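Projects > Student Robotics > Grollent

Grollent: clips from the Brolura robotics club

Hi, and welcome! Grollent is the set of short clips our club recorded while learning to teach a robot arm small table jobs. Brolura is a student club, most of us had never touched an arm before October, and we're really pleased with how much we got done in one term (and how much fun it was!).

What's in it

- 3,000 clips, grouped by task
- 29 tasks, from stacking cups to closing a drawer
- notes.txt, with the club's remarks on each task
- splits/, where 19 tasks are for training and the rest are held back

All of it was recorded in the club room, with a camera on the gripper. Marker cards help us line up positions between clips, so please read calib/README before you use the pose files. The units are meters, and the first version had them wrong.
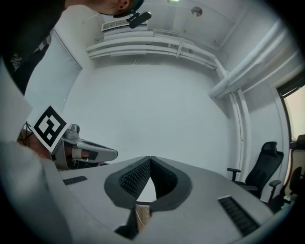

A comment from Stusero on the project page said the pose files loaded on the first try, but that the drawer tasks really needed a longer lead-in, and could we please keep the failed attempts too? We loved that idea! Failed attempts are in the folder called misses from version 2 on, and the drawer clips now start earlier.

Getting started

Unpack the archive, run check.py, then open any task folder. If check.py complains about a missing index, run it again with --rebuild. It's slow on old laptops, so go get a snack.

Known problems

Clip names in the cup tasks skip numbers. The sound track is mostly fan noise and can be dropped.

Use it for classes, club projects or your own tinkering, and tell us what you make! The Cordeiro loader works with it as well.

Contact: Brolura club desk | © Brolura | Back to top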